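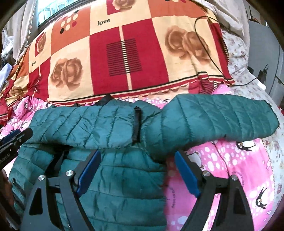
Speaker notes by Maëlys Ferrand
Folding by hand: what a puffer jacket taught us about demos
Lastcombe meetup, 22nd October

Say hi, thank Brayden Lévesque for the slot. Check the mic at the back.

OK, so. I want to talk about laundry for a bit, and mostly about one jacket. Quilted, teal, slippery, full of air. T-shirts are polite: you put a corner somewhere and it stays there. A puffer pushes back at you the whole time, and you find out very fast which parts of folding you do without thinking.

We show the task by hand. You hold the gripper, you do the fold with two fingers on each side, and the cameras on the tools see roughly what the robot will see later on. No joystick, no headset. (Ask who has tried teleop on cloth. Wait for the groans.)

I did teleop for a whole winter at Escobedo and I still like it for rigid stuff, cups and boxes and so on. With cloth I kept overshooting, I couldn't feel when I had a pinch and when I had nothing. Holding the tool, you get that back through your wrist!

Sleeves first. Leave one sticking straight out and it'll drag the whole body around on the next move, so I bring it in early, and slowly. My first demos were way too quick. Yuzhen Xu watched them and told me I was folding like someone late for a train, and she was right.

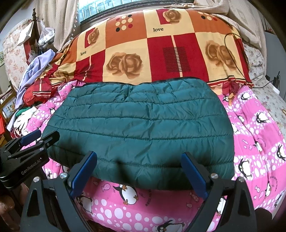
Then the front edge. I press down before I roll, and I let the air go out of the channels before I ask for anything else. That little wait matters a lot, and it's the thing people want to trim out of the recording. Please don't trim it! The policy needs to see you wait.

Numbers, keep this short: 985 demos in the set, 94 thrown out, mostly for fingers closing on the bedding along with the jacket. Bright printed sheets and quilts stay in. We want the busy backgrounds, people's beds look like that.

Mention Margaux's labeling pass (Margaux Rolland, she's in row 2, wave at her). Each demo gets split into 8 steps, and we argued over where "flatten" ends for far too long.

If there's time: mirrored folds, left hand leading. If not, skip to questions. Next round is in November at Rodville, sign-up sheet is by the door.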